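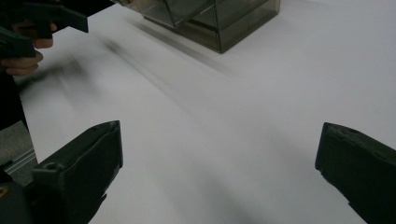 Closetti is looking for people who would like to help us test small storage for the home. We are a shop and workshop in Fluststead, and we sell boxes, trays and drawer organisers for desks, bathrooms and sewing rooms. Before a new organiser goes into the shop, we want to see how different people use it, at an ordinary table and without instructions from us. The model in this round is made in smoky, see-through plastic like the box on our white table, and its working name is Vosance. It is meant for small things which are easily lost, such as buttons, hair clips, batteries and keys.

What you will do

You come to our room on the first floor for one session in July. The session starts at 10 in the morning or at 2 in the afternoon, and it lasts two hours with a pause for tea. You will open and close the drawers, put small objects into the compartments, take them out again and tell us where you would look for them first. After this you fill in a short form. You may write in English or Spanish.
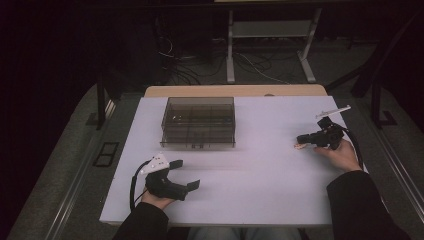 The form has 29 questions and most of them need only a few words. Please do not try to be polite to us. If a drawer is annoying to pull, or you would never put such a thing in your own home, we wish to read it. In the last round we received 744 comments, and many of the most useful ones were complaints.

Who can take part

You should be 18 or older and be able to sit at a table for the whole session. Experience is not needed. We would be especially glad to hear from people who sew, repair watches or keep a lot of medicine at home, and also from people with stiff or painful fingers. Left-handed persons are very welcome.

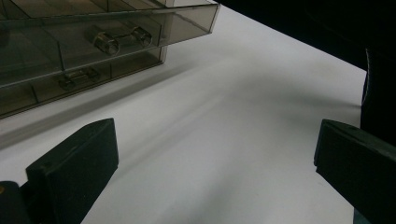 Marisol Montes wrote to us after the last round that she had expected to be bored, but she went home and emptied two kitchen drawers the same evening. She also asked for wider compartments, as her scissors did not fit in any of them, and we have passed this wish to our designers.

What we offer

Each participant receives a Closetti voucher and the bus fare within Fluststead. The room has a lift, and there is a toilet on the same floor.

How to apply

Write a few lines to Yanling Lu at the Closetti desk, or leave a note in the shop. Please tell us which hour suits you and what kind of small things you keep at home. Places are given in the order in which the letters arrive.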